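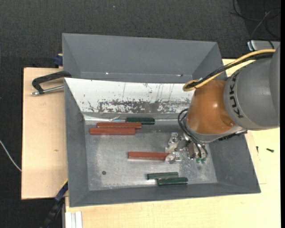 Kylie Ormsby has spent most of the spring finding out which grippers can pick things out of a bin and which can only be sold that way. She runs the test bench at Predholm, where a KUKA arm, a pair of gray bins and a great many cables have taken over one end of the workshop.

"I was told it would be a two-week job," she says. "That was in April. They didn't say which April."

The field was narrowed to three grippers. The Dutico is a suction unit and left early. "Lovely on flat boxes. We don't make flat boxes." The other two, a parallel gripper from Grovix and a two-finger metal one from Tuhiwai, each got 120 picks a session, with red bars and green pieces tipped into the bin any old way.

By the end she had logged 1669 attempts. Her colleague Murray Nepia wanted the total rounded up for the report. She refused. "I was there for all of them. I'm not giving away picks."

The middle of the floor, she says, is easy, and every gripper looks clever there. Trouble starts at the walls. The Grovix has wide fingers that like room on both sides, and a bar lying along the edge gives it room on one. "It would come down, touch the wall, think about its life and go back up."

The Tuhiwai gets in closer, though she has complaints. The air hoses stick out from the wrist and she has rerouted them three times. "The brochure has no hoses in it. I'd like to meet that gripper."

Does she trust the camera? "Mornings, yes. In the afternoon the light comes round and a shiny piece can look like two pieces, or like no piece. We've moved the camera and we've moved the bins. Murray suggested moving the window."

Her preference is for the Tuhiwai, with narrower fingertips and somebody else doing the cable ties. The purchase request went in on Friday. It came back the same afternoon with a question from accounts, who wished to know whether the arm could be taught to use the old one.

"I asked them which old one," Ormsby says. "I'm still waiting."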